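**Ticket 321: marker rotates in jaws, parallel gripper, simulated cell**

Opened by: Teun Leemans
Assigned: Fathima Gamage
Status: open, workaround in place

**Report (Teun, Monday)**

Comparing the Merrick and Enus controllers on the pen holder task. Same arm model, same two-finger gripper, same table. Merrick keeps the marker at the commanded angle. Enus lets it turn between the fingers in around 9 runs out of every batch. Arm joint errors are within limits on both.

Start condition for both controllers is the marker in the mesh cup, red cap up, jaws open.

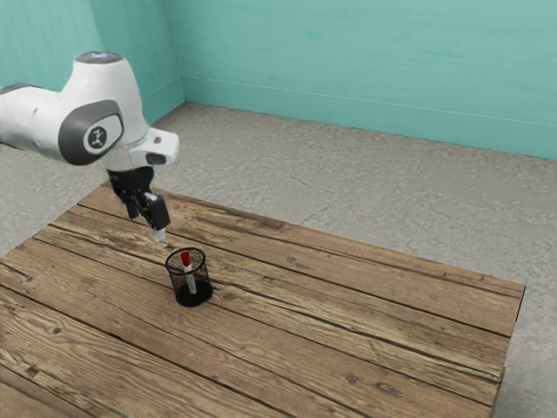
Friction on the finger pads is identical in the two configs. I diffed them twice. Solver step is also the same.

**Fathima, 14:10**

Please check where along the marker the jaws close. If the grip is near one end, a small contact error gives a large change in angle. Also log the tip height with the marker held over the table. 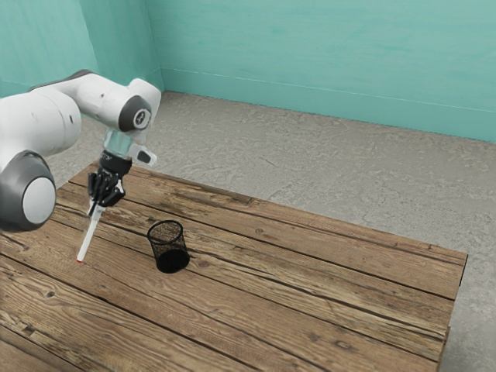
Contact log is attached to the run folder on Hadis. On Enus the closing force ramps over 3,000 solver steps and the arm is allowed to move before the ramp ends. Merrick waits for the ramp.

**Teun, 15:35**

Confirmed. Added a hold after the close command on Enus. Rotation is down to 2 runs in the batch. Cycle time is worse.

**Fathima, 16:20**

Keep the hold for now. Ruben Willems to look at making the ramp length a parameter. Do not change pad friction until that is merged, or the comparison has to be repeated.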